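New from Orozco: The Ledger from Toltow, by Rocío Miranda

Orozco publishes Rocío Miranda's first book in December. The Ledger from Toltow is a family memoir in 22 chapters, with a short glossary and a family tree at the front.

The book follows two households that left the mining town of Toltow when the smelter closed. Miranda's grandmother kept the accounts for a boarding house there, and the surviving ledger supplies the order of the chapters. Each one opens with an entry copied as written, including the misspellings and the sums that do not add up. Lodgers are listed by surname and room, with rent paid, rent owed and, in a few cases, the date they stopped coming down for breakfast.

Miranda was born after the move and has no memory of the town. She works from the ledger, from letters held by her aunt, and from interviews taped at kitchen tables. Where two relatives disagree, she prints both versions. The longest disagreement concerns the sale of the house and takes up most of chapter nine. Her uncle's account has the papers signed before the closure was announced. Her aunt's has them signed the week after. The deed carries no legible date.

The second half is set in the city, where her father found work at a stamping plant and her mother took in sewing. These chapters are shorter and rely less on documents. Readers who want a full history of the Toltow smelter will not find one; Miranda gives it two pages and points to other sources in the notes.

The text was edited by Noemí Quintero. Passages first written in Spanish were translated by Yolotzin Palacios, who worked from the author's drafts and from the tapes. Original wording is kept for recipes, nicknames and the two songs in chapter four. An earlier version of the opening chapter ran in the magazine Golard under a different title. 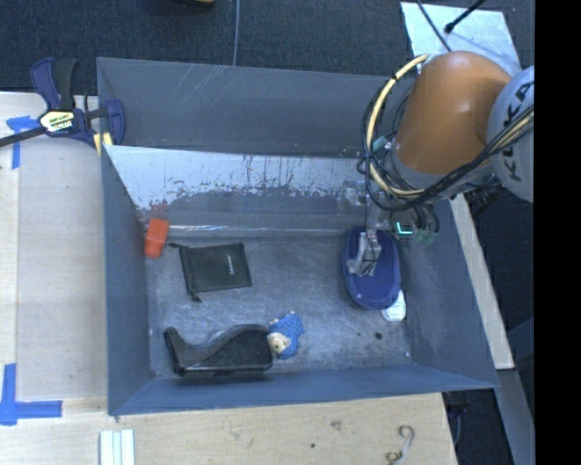

Gray metal bin, scuffed floor, orange arm.

The hardcover has 264 pages and sewn binding. Advance copies are available to reviewers, teachers and booksellers on request. Write to Lilibeth Enriquez at the Orozco office and state whether you need print or a file. Print copies are limited to 58.

Miranda will read from the book at Pistness Books in December at 7 p.m., followed by a talk with Aurelio Barajas. The room seats 64. Seats are free but must be reserved at the front counter.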